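Meteor Night Is Back at Trotari Hill

Posted 28/04/2025 by Saulius Luik

Good news for everybody who kept asking me at the post office – the spring meteor night is on again, and this year we get the whole upper field at Trotari Hill instead of the strip beside the parking lot. Gates open at 8:30 PM and we'll stay until 1:00 AM if the sky lets us. It costs nothing to come in, but the field holds 37 cars and last year we had people parked down the county road with their hazards flashing, so please share a ride if you can.

The Teruston Sky Club is bringing its big reflector (the one on the wooden base that squeaks) and two smaller scopes that kids can work by themselves. I'll be running one of those, so come say hi! Before it gets properly dark we'll do a short talk by the gate, 19 minutes if I stick to my notes, on what a meteor shower is and why the ones in early May are dust from Halley's Comet. The comet itself won't be back until 2061, but we run through its leftovers every spring, and I think that's wonderful.

I should be fair about what to expect. From our latitude the radiant comes up late, close to dawn, so the evening hours are mostly for planets, a few star clusters and the odd early streak across the sky. At our last one in September we sat there for an hour with nothing, and then a long orange one went right over the barn and the whole field yelled. If you want the best of the shower itself, set an alarm and go out in your own yard before sunrise. We can't keep the gate open that long, I'm sorry to say.

Bring a red flashlight, or tape red cellophane over a regular one. No drones, no laser pointers, and dogs on a leash. Jin's truck will be there with cocoa and fried dumplings until 11:00 PM, cash only.
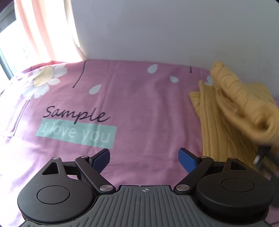 Meteors don't need a telescope at all, and the folks who see the most are the ones lying flat on their backs. So think about what you'll lie on. Lawn chairs that tip back are great, a foam pad is better, and over the top you want something you don't mind getting grass on. An old cotton sheet does the job fine – pink, flowers, a big daisy printed on it, whatever you've got, it'll be too dark for anyone to judge your taste. Put a tarp under it, though, because the dew on that hill comes up fast. Add a blanket and a hat, even if the afternoon was warm.

If it's cloudy we'll post a notice on the Greltine Library door by 5:00 PM and try again the next night. You don't need to sign up, but if you're bringing a scout troop or a class, leave a note for me at the library desk so I can save you a spot near the scopes. Route 366 is down to one lane by the bridge, so give yourself a little extra time getting up there.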